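Somavico opens a table service room for small meetings in Nirkent

NIRKENT – Somavico, a supplier of office refreshments, will open its new meeting room service in July. The room is meant for groups of up to 11 persons and can be booked from two hours.

The idea is simple. Each table gets a light top that is easy to wipe, a white tray and bottled water. The tray is for the small things that usually roll away or stay behind after a meeting, such as bottle caps.

"Our guests asked for less on the table, and we listened to them," said Jonas Steiner, who leads the project. "A tray with a raised rim keeps small items together, and the next group finds a clean place."

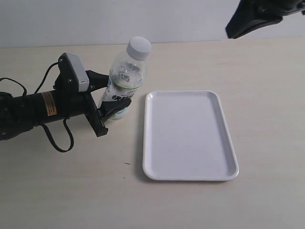
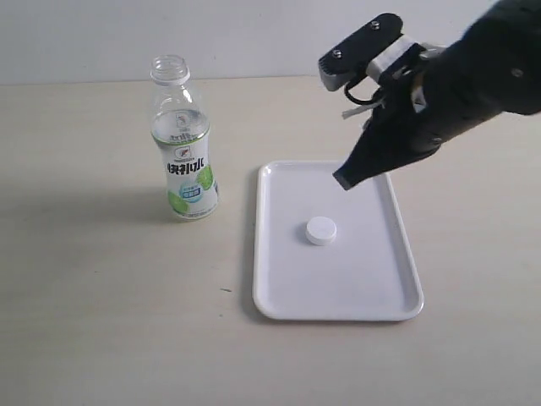
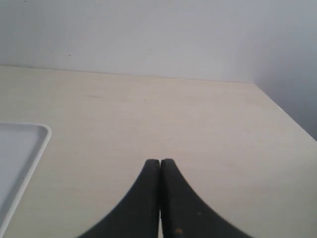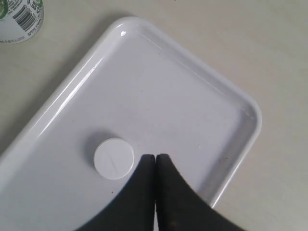

The trays are supplied by Pramero, a family company which also delivers to cafés in the region. Somavico has ordered 40 of them for the first season. After every booking the trays are washed and the tables are wiped – this work is included in the price.

Dalia Bite is responsible for the bookings. Groups which need the room regularly may reserve it for three months in advance. Tea and coffee from Salminen can be added to each booking.

Requests are received at the Somavico front desk in Nirkent, every working day until 4 p.m.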